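L'Atelier Buschmann - qui nous sommes

Nous sommes un atelier partagé, installé dans l'ancienne remise Buschmann, un bâtiment de 1925 qui n'a jamais été conçu pour qu'on y travaille au chaud. On y répare des machines à coudre, on y soude des étagères et, depuis quelques hivers, on y monte des bras robotisés sur un coin de table. Cette page présente surtout ce dernier chantier, celui sur lequel on nous écrit le plus et sur lequel nous avons le plus de réserves.
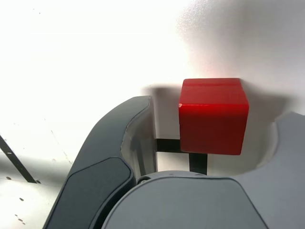
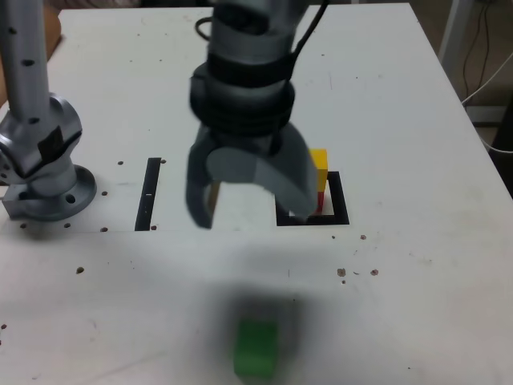
Des cubes, une pince, la table blanche : le chantier Stemside.

Cahier de l'atelier, n° 4 - p. 75

D'où vient l'atelier

La remise appartenait à une entreprise de transport. Quand elle a été mise en location, Waltraud Fuchs cherchait un endroit pour son tour à métaux, trop lourd pour un plancher d'appartement. Hildegard Oltmanns voulait une pièce où laisser traîner des meubles démontés sans avoir à les remonter pour le dîner. Elles ont signé le bail à deux, puis elles ont affiché une feuille à la boulangerie. Le loyer a été le premier argument en faveur du partage. Il reste le meilleur.

Il n'y a pas de manifeste. On nous en a demandé un pour un dossier de subvention, nous avons essayé d'en rédiger un pendant tout un mois d'avril et le texte était mauvais. Nous avons envoyé la liste des outils à la place. La subvention ne nous a pas été accordée.

Le chantier Stemside

Stemside est le nom que nous donnons à la table aux robots et à tout ce qui tourne autour : les montages, les programmes, les pièces d'essai, les disputes. Le but tient en une phrase. Nous voulons savoir ce qu'une machine montée par des amateurs peut faire de façon répétée sur une table, avec des objets simples, et combien de travail humain il faut pour y arriver.

La deuxième moitié de la phrase est celle qui nous intéresse. On voit passer beaucoup de films de bras qui plient du linge ou qui rangent une cuisine. On y voit rarement la personne qui a passé la soirée à remettre le linge en place pour la prise suivante. Chez nous, cette personne a un nom dans le cahier, et l'heure à laquelle elle est partie.

Nous travaillons donc avec des blocs de couleur et des repères noirs sur un plateau blanc. Poser un bloc jaune sur un bloc rouge à l'intérieur d'un carré, un enfant le fait en parlant d'autre chose. Pour nous, c'est un sujet qui occupe plusieurs soirées, entre le réglage de la pince, l'éclairage qui change selon l'heure et les câbles qui finissent toujours par se mettre là où il ne faut pas. Le plateau garde la trace des montages : on perce, on dévisse, on recommence un peu plus loin.

Nele Rathjen tient la partie programme. Elle est arrivée enthousiaste et l'est encore, ce qui demande du caractère dans une maison comme la nôtre. Mareike Meinecke s'occupe de la mécanique et de la règle affichée au-dessus de l'établi : un essai n'est compté comme réussi que s'il a été annoncé avant d'être lancé. Cette règle a fait baisser nos chiffres de manière spectaculaire. Avant elle, nous nous racontions volontiers que « ça marchait ». Depuis, nous demandons des séries de 100 essais à la suite, sans toucher à rien entre deux, et nous notons aussi les séries abandonnées.

Ce que nous en pensons

Nous ne sommes pas d'accord entre nous, et nous préférons l'écrire ici.

Hildegard estime qu'un bras qui prend un cube ne sert à personne et que l'électricité serait mieux employée à la scie à ruban. Nele répond que saisir un objet sans le lâcher ni l'écraser est un vrai problème et qu'il faut bien le prendre par un bout. Mareike trouve que les deux ont raison. Waltraud demande qui a pris la clé de douze.

Sur quelques points, tout de même, la position est commune. Un robot d'atelier ne fait pas gagner de temps à ceux qui le construisent. Une démonstration réussie devant des visiteurs ne prouve presque rien, surtout si l'on a choisi les visiteurs et l'heure. Les vendeurs qui promettent une « prise en main en un après-midi » n'ont pas précisé de quel après-midi ils parlaient. Et le mot « intelligent », sur une fiche technique, nous fait chercher la page des dimensions.

Cela dit, nous continuons. Il y a un plaisir réel à comprendre pourquoi une pince se referme un peu trop à gauche, et à trouver la cause dans une vis que l'on avait soi-même serrée de travers. Nous avons appris davantage sur les jeux mécaniques, les ombres et les rallonges électriques que sur l'avenir du travail, dont on nous demande régulièrement des nouvelles.

Les autres activités

Le chantier Stemside occupe une table. Le reste de la remise sert à tout autre chose : bois et métal au rez-de-chaussée, couture et petite électronique à l'étage. Ailsa Haldane y anime l'initiation à la soudure à l'étain, qui affiche complet plus souvent que les robots. Elle tient aussi le cahier de l'atelier, recueil de notes, de plans et de réclamations que nous imprimons quand il y a de quoi remplir les pages.

Nous échangeons des pièces et des conseils avec l'atelier Pitham, mieux équipé que nous, et avec celui de Jallville, mieux chauffé. Pitham nous a prêté une perceuse à colonne. Nous comptons la rendre.

Venir, écrire, participer

On entre par la cour, la porte de gauche. La sonnette fonctionne par temps sec, sinon il faut frapper fort. Les soirées ouvertes commencent à 19 heures et finissent quand la dernière personne qui a une clé veut rentrer chez elle.

Aucune compétence n'est exigée pour rejoindre Stemside. Il faut en revanche supporter de regarder plusieurs fois de suite la même chose rater, et accepter de l'écrire dans le cahier d'une écriture lisible. Les nouveaux commencent par l'arrêt d'urgence : où il se trouve, comment on l'enfonce, et pourquoi on ne met pas la main sur le plateau pendant un mouvement, même pour redresser un bloc, même très vite. Mareike fait répéter la consigne. Elle la fait répéter aussi aux anciens.

La cotisation se règle à l'année et donne accès à toutes les machines pour lesquelles on a suivi l'initiation. Les matériaux sont à la charge de chacun, sauf les chutes du bac vert, qui sont à tout le monde, et celles du bac gris, qui sont à Waltraud.

Nous ne louons pas les bras pour des fêtes, des tournages ou des séminaires d'entreprise. Nous ne rédigeons pas de rapports sur l'automatisation. Si vous construisez quelque chose de semblable chez vous et que cela ne marche pas, écrivez-nous avec le détail du montage et le nombre d'essais ratés. Nous répondons à ces messages-là en premier. Pour ceux qui annoncent un succès complet, Nele demandera à voir la série entière.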